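Plikham 0.11 is out, and the planner finally waits its turn

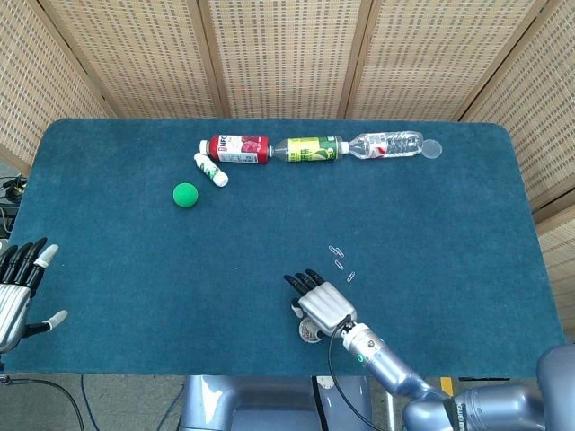

The new Plikham went up Friday afternoon, and I've been poking at it ever since (my lunch went cold, no regrets). The big change is in how the planner decides what to deal with first. Old versions grabbed whichever object the perception side was most sure of, so you'd get a bottle every single time and the little stuff got left for last. Now it scores things by how much they'd block the next reach, and small flat items get their own pass. A table like ours is just the kind of mess it was written for: three bottles lying end to end along the back, a green ball, and a few silver paper clips just above and to the right of the right hand, which the old release would have happily planned straight across. And don't get me started on clear plastic lids on felt!

Karim Chraibi, who wrote most of the new scoring code, told me the team replayed 624 logged layouts from Stistov before they merged it. The number of plans that had to be thrown out and redone fell from 50 to 31. I'd love to see that on somebody else's logs too, but it's a nice drop.

Two things to know before you update. The old config files won't load until you run the converter, and it's slow. Also, the Sukard viewer still draws the left arm's path in the wrong color, so go by the labels for now. Karim says a fix is coming in December, along with the Alaoui grasp library, which I've been bugging him about since spring.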